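# Rinsing rice

*From the Mitstead Home Cooking Wiki. Page kept by Kristine Buenaventura.*

**Rinsing rice** (also "washing rice," and in my mother's kitchen just "doing the rice") means swishing raw grains in cold water and pouring the cloudy water off before cooking. I've been looking after this page for a while now, and it gets more mail than anything else I write, mostly from people who want to tell me I'm doing it wrong. Fair enough! Everybody learned it from somebody.

The cloudiness is mainly surface starch, knocked loose when the grains rub together in the bag. Leave it on and the pot tends to foam up and the rice cooks a little gluey. Rinse it off and you get grains that stay more separate. Long-grain rice shows the difference most clearly, I think. Short-grain rice is going to cling whatever you do, but I rinse it anyway (the taste is cleaner to me, and yes, I know some of you can't tell).

## What you need

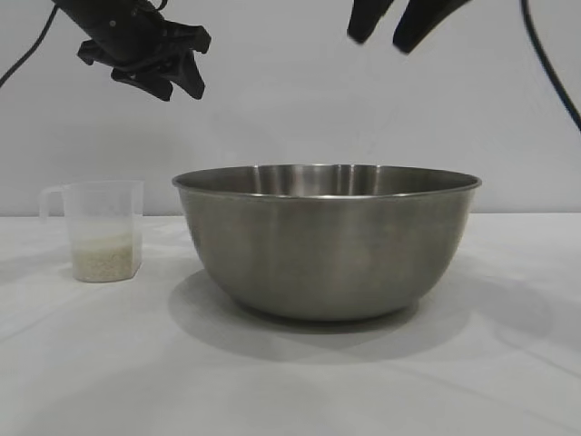 A bowl matters more than people expect. For years I rinsed right in the cooking pot, which works, but you're always chipping rice out of the corners and guessing how much water you left behind. You want something wide and deep, with enough room to get your whole hand in and stir. A big stainless steel mixing bowl with a rolled rim does nicely, and you can measure the rice into a clear plastic cup with a handle, so you see the level through the side and tip it in without scattering grains all over the counter. Strainers are optional. If you use one, check that the mesh is finer than your rice, a thing I learned with broken jasmine and a very full sink drain.

## The usual method

Put the dry rice in the bowl and cover it with cold water by a couple of inches. Swirl with your fingers, gently, and pour off the water while holding the rice back with your palm. Do that again until the water is only a bit hazy. It never goes perfectly clear, so please don't stand there all evening! I used to do 6 rinses. These days I do 2 for long-grain and a couple more for sushi rice.

For 300 grams of dry rice I let it drain for ten minutes before it goes in the pot. Wet rice carries extra water along with it, so I hold back a splash from the cooking amount.

## When to skip it

Risotto rice, always, and rice pudding too, where the starch is the whole point. Enriched white rice is the tricky one: the added vitamins are often dusted on the outside and wash right off, so read the bag.

*Last edited January 16, 2019. The brown rice section has moved to its own page.*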